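Draft house rules for cloth handling, please pick holes in them
Forum index > Bench Robots > Safety and Good Practice

Posted by meker_bench, 06/01/2022

Hello all, and thank you to everyone who answered my gripper pad question last time, it saved me a lot of fiddling. I've been asked to write up rules for our folding and flattening work, and I would much sooner have them torn apart by you lot than find the gaps in October when the new students arrive. We are a small lab, one arm at one table, and up to now the "rules" have been whatever the last person remembered to say out loud. Ottilie Nägeli, who ran the bench before me, left a very good page of notes and I've borrowed from it shamelessly. Here is where I've got to.

1. One garment on the table at a time. Everything else (phones, coffee, the spare shirts, the clipboard) lives on the cart. I know this sounds fussy, but a sleeve will happily drag a pen along with it and then you have a pen under a gripper.

2. Start from a heap, and write down how the heap was made. We drop the shirt from shoulder height and leave it alone. No tidying the hem, no turning the print to face you because it looks nicer that way up.

3. Fingers go down slowly, and the downward force limit stays on even for "just a quick try." Felt gives a little and hides a bad height setting for longer than you would think. Look at where both fingertips are before you let them close. 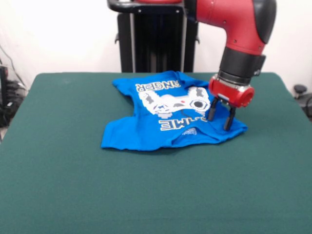 4. Hands stay behind the tape line while the arm is enabled. If the shirt snags, stop the arm first, then reach in. Please don't tug against a closed gripper, however gently.

5. Brush the felt every 26 trials and check it for thin spots. Retire a shirt after 800 grasps or at the first loose thread, whichever comes sooner.

6. Log failures in the same sheet as successes, with a word or two about what happened.

That's the lot so far. What have I missed?

Reply from Brindley_tom

Lovely list, and I'm stealing number 6. My one real quarrel is with number 2. Dropping from shoulder height depends entirely on whose shoulder it is! We have a very tall postdoc and a rather short one, and their heaps look like different laundry. Put a mark on the wall or a stick on the cart and drop from that.

I'd also add something about shirts with big prints. Ours has thick lettering across the chest, and the printed part folds stiffly and is slicker under the pads than the plain cloth around it. If half your grasps land on print and half on cotton, you want to know which were which.

Reply from iter_and_again

I'm going to disagree a little with number 5, in a friendly way. Counting grasps gives you a nice clean figure but it doesn't tell you much. We had one shirt go fuzzy at 167 and another that was still fine long after I'd stopped worrying over it. I would inspect every morning and forget the big number. People see "800" and stop looking until they get there.

Number 4 I would make stronger. A tape line is only tape. Where I work, nobody reaches over the table until the enable light is off and the person at the keyboard has said "clear" out loud. It felt silly for a week and now I do it at home with the oven.

Reply from meker_bench

Oh, these are good. Tom, the marked stick is going in, and so is a "print / plain" column in the log. I had noticed the lettering behaving differently and never thought to write it down.

Iter, I take the point about inspecting, and I'll add the morning check. I'd still like to keep the number as an upper limit, mostly so that somebody is made to buy new shirts now and then. The spoken "clear" I'm all for.

Reply from Baidoo

Sorry to be the grump, but a house list doesn't replace your risk assessment. Slow speed and a force limit are settings, and settings get changed by whoever was in last. Print the values on a card next to the stop button, initial it when you start, and check the controller agrees with the card. It takes 8 minutes if you dawdle.

I also wouldn't let new students do number 3 alone on their first day. Have them watch a session, then run one with you beside them.

Reply from Brindley_tom

Not grumpy at all, although 8 minutes every start is going to be a hard sell in our place. Could you do the full check when the user changes and a quick glance otherwise?

Reply from Baidoo

You could, if your sign-in sheet is reliable. Ours isn't, so we do the full one.

Reply from meker_bench

Ours is somewhere in between, I'm afraid, so I'll put the full check in for now. Second draft to follow once I've typed up the card.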